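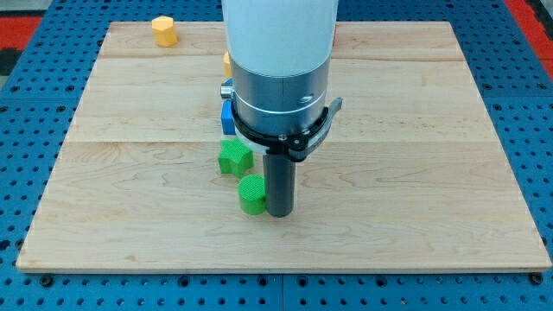
Pale wood on the blue table. Three planks and two faint seams.

15th November

Rain all day, the fine sort that doesn't look like much from the window and then gets right down the back of your collar. I had meant to go out and lift the last of the beetroot but I stood at the back door with one boot on, thought better of it, and put the kettle on instead. So it has been a bread day, and I'm writing this at the kitchen end of the evening with flour still in the creases of my knuckles and the second loaf ticking away to itself on the rack.

I've been at this sourdough business since September, when I came home from the week at Soltolholm with a jam jar wrapped in a tea towel and a head full of good intentions. The jar leaked in my bag on the ferry, and my blue cardigan has never quite got over it, but there was enough left clinging to the bottom to start again, and start again I did. I've fed it every morning. My sister thinks I talk to it, and I suppose I do say good morning, but then I say good morning to the radio as well.

The trouble has been the cold. The kitchen faces north and loses the sun by dinner time, and all through the first half of this month the dough has just sat there, sulking. Last night I tried something different and left the bowl on the landing by the airing cupboard with a plate on top, and when I got up at half past six it had come right up and was pressing against the plate. I was so pleased that I stood there in my dressing gown admiring it until my feet went numb.

The flour was the Skiston wholemeal, mixed with ordinary strong white. I wrote the weights down this time, after the muddle with the last batch. The whole lump came to 671 grams before I shaped it, a bit smaller than I like, but it was the end of the bag and I wasn't going out in that rain for another. Four folds, with a rest between each, and I did the ironing in the rests, so that's two jobs I can stop feeling guilty about. I gave it a good dusting underneath with rice flour, and it came out of the basket without so much as a tug. I must remember that. I've lost more nice loaves to that basket than I care to put down on paper.

I used Gran's old iron pot with the lid on, as hot as the oven goes, and then the lid off for the last stretch. It smelled so good that I gave up pretending to do anything else and sat on the step stool with a library book, reading the same page over and over. The crust has blistered nicely and gone very dark along one side, where the oven always catches. I should turn the pot halfway through. I say this every time, and every time I'm in the other room when the moment comes.

I'd told myself I would leave it to cool properly. I managed 28 minutes by the clock, which is the best I've ever done, and then I cut the end off and ate it standing up with too much butter and some of the damson jam. The middle was a shade gummy, as it was bound to be, but the flavour! Much deeper than last week's, with a proper tang at the back, and I think that must be the long night on the landing.

Half of the second loaf is promised next door, as they took my parcels in twice last week and wouldn't hear of any fuss. The rest I'll slice and freeze, apart from enough for toast. There's leek and potato soup left over for tomorrow's lunch and it will go very well with that.

I'm nearly through the Mogensen book, the one on rye breads, and I've put slips of paper in at the ones I want to try. There's a dark one with caraway that takes 5 days from beginning to end. It sounds like an awful lot of waiting for something you can finish in two breakfasts, but I've got the whole winter ahead of me and I do like having something on the go. I'll need a longer tin. I think I saw the right size in the window of the hardware shop, so I'll look in when I go for the paraffin.

It's gone ten and the rain is still coming down. I've fed the jar and put it on the landing, and now I'm off up with a hot water bottle.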